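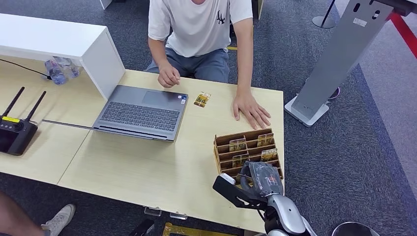 Notebook 4, p. 80

06/02/2021
By Eliécer Nina
Filed under: Drafting Room / The Saltow Book

Saturday session, long one, and I'm writing this up while it's still in my head (last time I waited and half of it was gone by supper).

Where we are: chapter nine of the Saltow book is finally a chapter and no longer a pile of letters. I came in at 1,793 words for the harbor scene and I'm leaving with fewer, which hurt! The whole opening with the customs clerk went. I love that clerk. He had a cough and a grudge and a really good hat, and he was doing absolutely nothing except telling the reader what year it was. I've pasted him into the scraps file in case he can come back in part three.

The big problem is still Mrs. Babaei. She's supposed to be the one holding the money, the widow who bought out the rope works and now has the entire waterfront owing her something, and on the page she keeps turning into a nice old lady who pours things. I tried the dinner scene from her side today, first person, just to hear her. Much better! She's funny when she's counting what other people eat. So now I'm wondering if the book wants her voice all the way through, in short bits between the chapters, or if that's me getting excited on a Saturday and making 30 extra jobs for myself.

For anyone in the group reading this before we meet: please tell me straight whether you'd want more of her. I'm attaching the dinner pages to the shared folder under "Babaei tries talking." Ignore the spelling.

Dates. I had Prilo arriving by the night boat in February and then walking through an orchard in full blossom two pages later. Bare trees now. It changes the mood of the proposal quite a lot (he's cold, she's cold, they're both talking fast to get it over with) and I think I like it more than the blossom version. Need to check the scarf, though. She gives it to him in chapter six and he's still admiring it in her shop window in chapter eight.

Language stuff. Took out "okay" twice. Took out "scenario." Left in "fetch up," which may be wrong for the period but sounds right in his mouth, so I'm going to be stubborn until somebody brings me proof. Also I have far too many people sighing. Searched for it and got a result I won't be writing down.

Irkier: I still don't know if the brother should die there. Version A, he dies offstage and we get the news in a letter, and Mrs. Babaei reads it out wrong on purpose. Version B, he comes home and is unbearable. B is more fun to write, and it gives Prilo someone to lose an argument to. A has the better ending, maybe. I went back and forth all afternoon and wrote the first page of each, and the B page came out quicker, for whatever that's worth.

To do before next time:
- fix the scarf
- ferry timetable, or make one up and stick to it
- one full Babaei interlude, no longer than a page
- read chapter three aloud, the auction drags
- find a new surname for the priest, he rhymes with the horse

Oh, and the title. "The Rope Widow" is back on the list. I know, I know, I crossed it out in the last notebook with a lot of force, but I said it out loud this afternoon and it sounded like a book.

2 comments | 4 shares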